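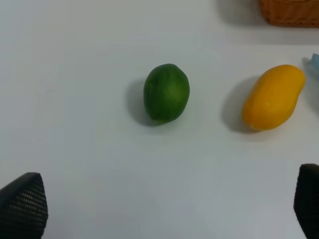
Fruit swap returns to Flindden market hall

Good news for anyone with a full fruit bowl or an empty one - the Flindden fruit swap is back in August, and it has grown! The market hall will open its side doors at 9 in the morning and keep going until the last mango has found a home, which last year was well after lunch.

If you have never been, it works like this. You bring fruit, you put it on the long tables, and you take home something different. No money changes hands and no one weighs anything. A bag of plums might turn into a couple of mangoes, or a jar's worth of gooseberries, or a fruit you have walked past in the shops for years and never dared to buy. Shop-bought is fine, home-grown is lovely, and a bit of a blemish is no problem as long as it is good to eat.

Last summer 119 households took part, the most since the swap began, and the queue went past the bakery and round the corner. To ease the squeeze there will be 11 tables this time, with the citrus moved to the far end by the stage. Fans of the rhubarb corner need not worry, it is staying exactly where it was.

The big new arrival is a tasting table run by Mokumau, the little grocer's on Yorath Street that opened in the spring. They are bringing several kinds of mango, ripe and ready to cut, along with green papaya for a sharp, crunchy salad with lime, chilli and peanuts. We had a sneaky mouthful at the shop and went straight back for more. Recipe cards will be free to take, and there is a mango chutney on there that is dead easy, even if you have never made a chutney in your life.

A quick tip from the shop while we are on the subject: don't judge a mango by its colour alone. Some kinds stay green when they are ripe and others turn yellow early. Give it a very gentle squeeze and have a sniff near the stalk. If it is still hard, leave it out on the side for a few days and keep it away from the fridge until it softens.

Children can join in with fruit printing in the back room (old shirts, please, the paint gets everywhere), and the Fleltum allotment growers are coming over with currants, early apples and, they promise, more courgettes than anyone could want. Strictly speaking a courgette is a fruit, so they have been let in.

Anything left at the end goes to the community kitchen for crumbles and jam. The number 11 bus stops right outside the hall, and there are bike racks at the back. Bring your own bags or a box - a sturdy one if you have your eye on the plums.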